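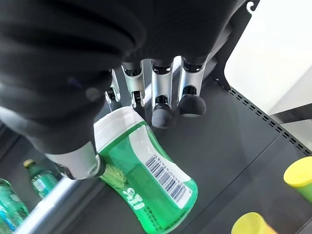
Home | Guides | Animals on set | Forms | Contact

4. Preparing the dog for the first take

August - by the Plukurton guides desk

This section is for productions which have already received the Carska animal call sheet. If you do not have it yet, go back to section 3.

4.1 Before the dog arrives

1. Walk the whole set with the trainer. Look for cables, broken glass and open doors.
2. Mark the dog's start position and end position with tape. Use a colour which the camera will not see.
3. Prepare a resting place at least 10 metres from the generator. It must have shade and fresh water.
4. Tell the crew on which side the trainer will stand, and keep this side free of lamps and people.

Note: On Zukedton stages the rear door closes by itself. Ask for the wedge at the gate.

4.2 Rehearsal

5. Let the dog smell the set for a few minutes on a long leash.
6. Introduce the actor who will work with the dog. The actor gives two or three treats from the trainer's bag, not from the catering table.
7. Rehearse the action without camera. The trainer gives hand signals first, and voice only if the scene will have its sound recorded later.
8. Repeat with camera and full light. Stop after five attempts, also when the result is not yet good.

Caution: Do not use smoke, blank shots or rain effects in the same rehearsal. They have their own procedure in section 6.

4.3 During the take

9. Close the set. Only persons named on the call sheet may stay.
10. Wait for the trainer to say "ready" before you start the camera.
11. After 50 minutes of work, give the dog a full break. On a hot day the trainer can ask for it earlier, and this request is final.

Note: If you film on a Sunday, the Bélanger kennel van comes only in the morning. Plan the dog's scenes first.

4.4 After the take

12. Check paws and coat together with the trainer - make-up on the fur must be washed off the same day.
13. Fill in form 43 and sign it. One copy stays with the trainer.

Next: 5. Cats and small animals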